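Adotis Releases Free Reading Guide to the Psalms for Small Groups

Category: Bible Study / News & Announcements

17th May. Adotis, a small Christian publisher in Jendbridge, today announces the release of its new reading guide to the Psalms. The guide is made for home groups and for persons who read alone in the evening. It contains 40 readings, and each of them can be finished in 15 minutes.

The guide begins with Psalm 1 and doesn't follow the whole book in order. Psalms of complaint are put next to psalms of thanks, so the reader can hear how the one answers the other. Every reading has a short note about the Hebrew words, written in simple language, and one line to learn by heart.

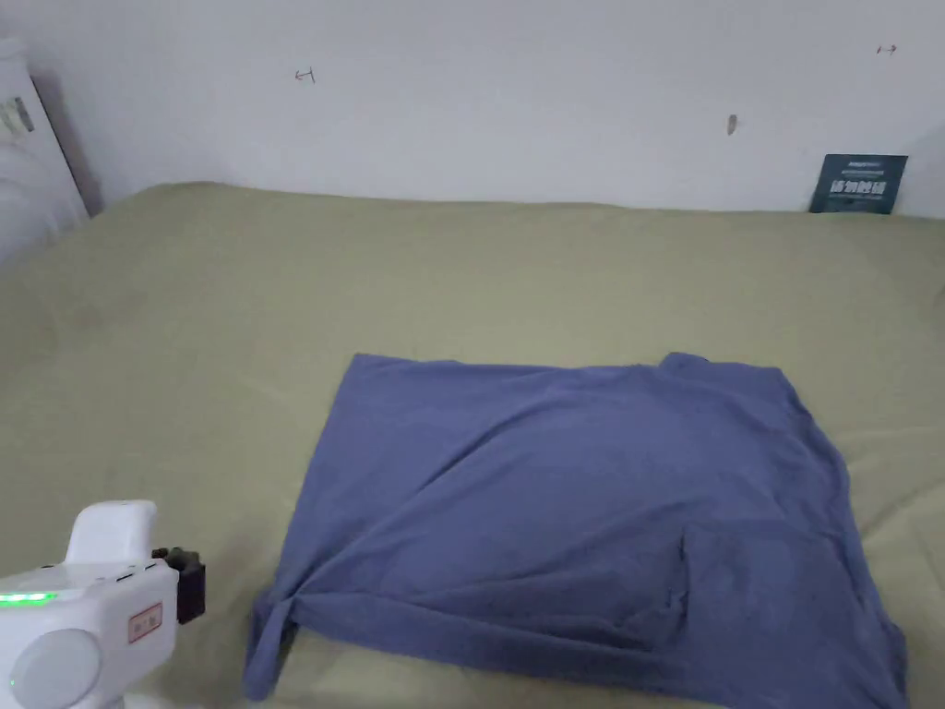 A reader from the Ondow parish group wrote to the publisher that Psalm 88 had always been skipped in their meetings, and that with the guide they stayed with it for a full evening. Other groups asked for more space to write, and the margins were made wider in the final edition.

The first printing is 900 copies. Of these, 300 will go without cost to the parishes of Arruda, where the text was tested during the winter. The digital edition is free for everybody and may be copied for use in church. A large print edition will follow in August.

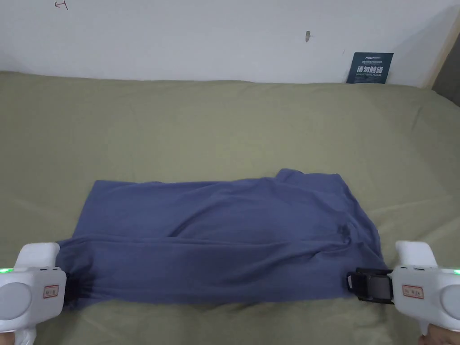
Does a group need a leader with training in theology? The guide was written for groups without one, and the notes give enough background to start a conversation.

Adotis has published books for prayer and Bible study since its foundation in Jendbridge. Parishes which wish to order printed copies can write to the Adotis office, with the name of the parish and the number of readers.

Tagged: Psalms, home groups, new releases

Comments

psalmreader: Which translation is used? I hope the numbers of the psalms are given in both ways, our old Bible has the Greek numbering.

Marginalia: Both numbers are there, I have looked in the digital edition. The second number is in brackets.

eveningprayer: We'll wait for the large print. Thank you for remembering the older readers!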